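# Relletti two-finger hand gripper — pads, pivots and looking after it

I've been selling and mending these from my bench in Arnatport for a while now, and the same questions keep turning up in my inbox, so I've put the answers on the product page where they ought to have been all along!

**Order no.** 2687
**Sold with:** gripper, one black pad, one blue textured pad, a small driver for the pivot screws
**Spare pads:** packs of 10

## Which pad goes where?

Up to you, really. I run one of each (black on the left, blue on the right) and I've been happy with that on small household bits — jars, rubber toys, that sort of thing. The blue one picks up fluff quicker, so give it a wipe with a damp cloth when it starts to look grey. Please don't use solvent on it. A customer in Skanville did and the texture went shiny.

## Routine care

I check mine every 200 grips, which sounds fussy but takes less time than making a brew.

1. Open and close the arms by hand, slowly. You're feeling for a gritty spot near the middle of the travel.
2. Nip up the silver pivot screws, a little on each in turn. If the arms go stiff you've overdone it — back off a touch and try again.
3. Look along the two finger pads and see that they meet square.
4. Try it on something light and round before you go back to proper work. I put a clear jar of cotton swabs on its side in a green tray, next to a pink rubber toy, and go for the jar first.

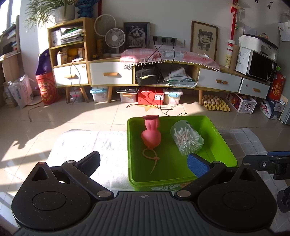 ## Repairs and postage

Stiff arms I can usually sort in 15 minutes. Worn housings go off to Agyeman, who do the machining for me, and that takes longer. Pop a note in the box saying what it's doing wrong (and your address, please!). Repairs are open again from March 2023.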